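Keeping the Humanoid on Its Feet

In the Fendemthorpe workshop, Dalia Nasr begins with the cables. She follows each one with her fingers from the shoulders of the robot to the power strip, and she looks for worn places. The bundle at the back needs the most care, as it moves with every turn of the body.

"A bad cable looks like a bad motor," she says. "I lost 3 days in December by this mistake."

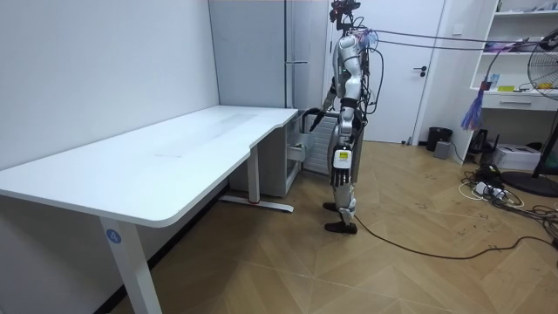 Hands and elbows

After the cables come the joints. Nasr bends each elbow slowly with the power off and listens. The fingers take longer, and she writes every stiff one in a paper notebook. The machine has now 1160 hours of work, and the left wrist was changed once. The new part came from Villanueva and waited 18 days at customs.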